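Sugden Picture Library
Contributor and Licensing FAQ
Last updated 9 December 2019

What does a standard licence allow?
A standard licence allows the holder to use a picture on websites, in printed brochures, in presentations and in editorial work, with no limit of time. It covers one business or one named person. It does not allow resale of the picture, or its use on goods where the picture is the main reason for purchase.

When do I need an extended licence?
You will need an extended licence if you intend to print the picture on goods for sale, such as posters, mugs or calendars, or if it will form part of a template supplied to other people. Extended licences are granted per picture and cannot be bought from a download plan.

How do download plans work?
The monthly plan provides 19 downloads and the yearly plan provides 340. Unused downloads on the monthly plan do not carry over. On the yearly plan they remain available until the renewal date. Downloading the same picture a second time from the same account is free of charge.

May I alter a picture?
Yes. Pictures may be cropped, recoloured, flipped or combined with text. A picture of a recognisable person may not be altered in a way that would cause offence, or that suggests the person supports a product, party or belief. 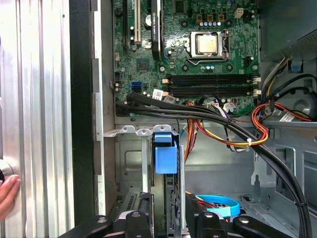

Credit lines are required for editorial use only. The credit should give the contributor's name followed by the name of the library, and should be placed beside the picture or on a page listing all credits. Commercial users are welcome to include a credit but are not obliged to do so.

How do I become a contributor?
Applicants should send ten pictures through the contributor page, together with proof of identity. Applications are read by Hayley Bickerstaff, Contributor Manager, and a reply is normally sent within two weeks. Those who are declined may apply again after three months.

Which subjects are wanted at present?
The library is well supplied with office meetings, handshakes and city skylines. We would particularly welcome trades, repair work, care at home, rural transport and small shops. The Kallthorpe collection, which was added in April, contains 1193 pictures of working life and is a fair guide to the style our buyers look for.

Do I need a model release?
A signed release is needed for every person who can be recognised, including the contributor. For anyone under 18 it must be signed by a parent or guardian. Pictures without a release may be accepted for editorial use — please tick the correct box when uploading.

How should keywords be entered?
Please enter between seven and thirty keywords, with the most important first. Keywords must relate to what the picture shows. Repeated misuse may lead to an account being suspended.

When are contributors paid?
Payments are made monthly, once the balance has reached the minimum shown in your account. Questions about payments and tax forms should be sent to Issa Awad in the accounts office. Please quote your contributor number.

What should I do if I find my picture used without permission?
Report it through the rights form, giving the web address and the picture number. Please do not contact the user yourself until we have checked whether a licence exists.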